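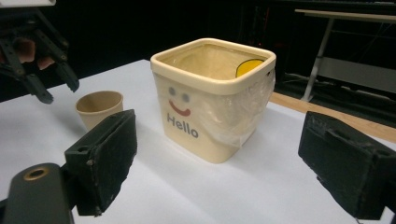

Filtering demonstrations by contact timing raises grasp success, Evano group reports

April 10, 2026

Researchers at the Evano laboratory have released results from a study of how hand-held gripper demonstrations should be selected before they are used to train a manipulation policy. The method, named Visusum, scores each recording by how closely in time the two fingers reach the object, and drops recordings in which one finger arrives well ahead of the other.

The group collected 1,898 demonstrations of tabletop tasks with small household containers and paper cups. Operators worked with hand-held grippers and no robot arm was used during collection. After filtering, 699 demonstrations remained. A policy trained on this smaller set was compared with one trained on the full set, using the same network, the same training schedule and the same fixed-base arm.

Each policy was run for 1,000 trials. The filtered policy completed more grasps in every object category, with the largest gain on light objects that slide when pushed from one side. On heavier objects the difference was small, and the authors do not claim it would hold with a different finger pad.

Clear plastic film was a separate problem. Film reflects light unevenly and can hide the edge of the object beneath it, so the contact estimate - which is computed from the wrist camera alone - was often late on wrapped items. The report lists this as the main source of wrongly discarded recordings. Adding finger-width readings to the score recovered part of the lost data but made the filter slower to run.

The score needs no manual labels. It has one threshold, which the group set using 5 short calibration recordings per operator. Results were sensitive to this value: a strict setting removed nearly all demonstrations by new operators, including usable ones.

Two-handed tasks were recorded in the same sessions but are not part of the reported figures. The timing score is defined for a single gripper, and the authors have not settled on how to combine scores when both hands touch the same object.

Rulilier, which supplied the finger pads, had no role in the analysis. The filter code and the calibration recordings are available from the laboratory on request. A second data release, covering the two-handed tasks, is planned for July.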